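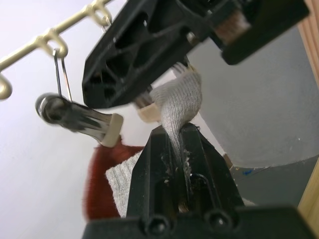 Wrist view, grey sock held between both grippers

From: Kosmas Petridis
To: dritetti-users
Date: 16 September 2026
Subject: Re: [dritetti-users] Handover state machine stalls in DUAL_HOLD

On Wednesday, Fourie wrote:
> We see the planner sit in DUAL_HOLD until the 7 s timeout, then
> abort. Both grippers report contact. Is the release condition
> meant to be an AND across the arms? Also, does the clip detector
> need the wrist stream, or will head only do?

Yes, it is an AND, and that is the bug. The giver waits for the receiver's effort to settle, but with a knit item under tension neither side settles while both are closed. I replayed 73 logged handovers from May and the stall shows up whenever the effort filter window is longer than the hold dwell. Patch is on the handover-relax branch. It drops the receiver's settle test and uses jaw position instead, then backs the giver off along the line between the two fingertips.

Set these in planner.yaml:

 hold_release: position
 effort_window_ms: 842
 plan_iterations: 3000

Leave plan_iterations alone if you're on the Kirkness solver, as it ignores the key and logs a warning every cycle.

On the second question: head only will do for choosing a clip, but I wouldn't use it for the final approach. The fingers and the sock can hide the clip you're aiming at. We take the coarse target from the head and refine from the wrist once the arm is up at the bar.

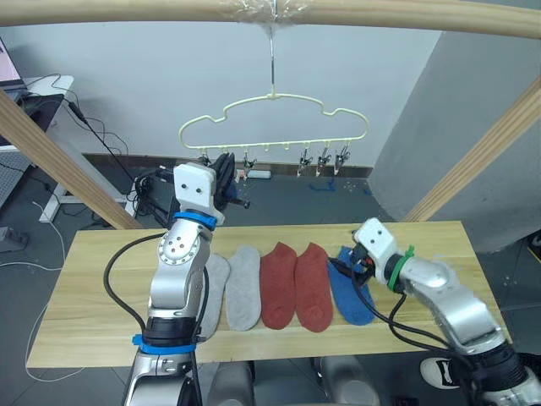
Head view, left arm at the hanger, right arm at the blue sock

One catch with both arms working at different heights: the collision checker treats the cables as part of the link meshes, so a slack loop isn't modelled at all. Pad the wrist links until the cable model is merged.

If it still stalls on your side, send the joint log and the state transitions, please. I don't need the video.

Kosmas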